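Does folding clothes on the bed really work any worse than on a table?
Laundry and Linens, posted in December

Every guide I read says to fold on a hard flat surface. I don't buy it. I fold on the bed, on top of the sheet, and my navy blue things come out the same as anyone's as far as I can tell. The Sokby folding board I was talked into went back after 3 days. Is there any real reason to stop using the bed, or is this one of those rules people repeat?
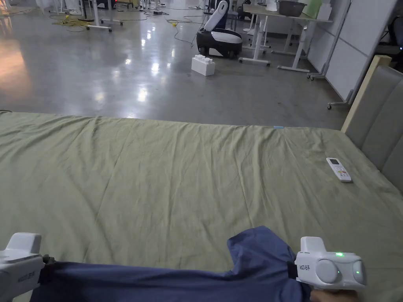
I do pull the fabric tight before each fold, which the guides also make a fuss about. My sheet is never smooth, and I can't see how a creased sheet would put creases in a shirt that sits on it for a few seconds.

wosdale_attic
Mostly a repeated rule, I think. A mattress gives when you press, so you can't run your hand down a fold and get a sharp line. If you don't want a sharp line, who cares. I'd question the pulling more. Hold it by the corners, let the middle settle, then lay it down. Yanking a knit is how you get one side longer than the other.
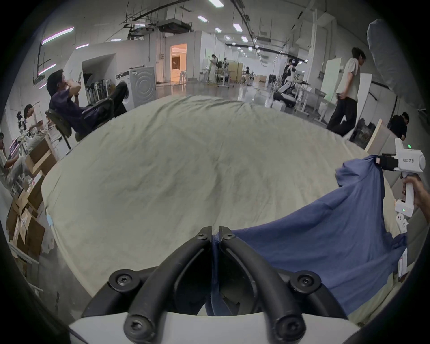

Dark blue also picks up lint from pale bedding, so look at the front before you put it away. A table with a sheet over it has that same problem, and people recommend those all the time.

Nasution52
just use hangers. I have up to 100 and fold nothing

murnus_lane
Hangers stretch sweaters, so I wouldn't follow that one. The bed is fine. My only complaint is my back after 10 minutes of bending over it.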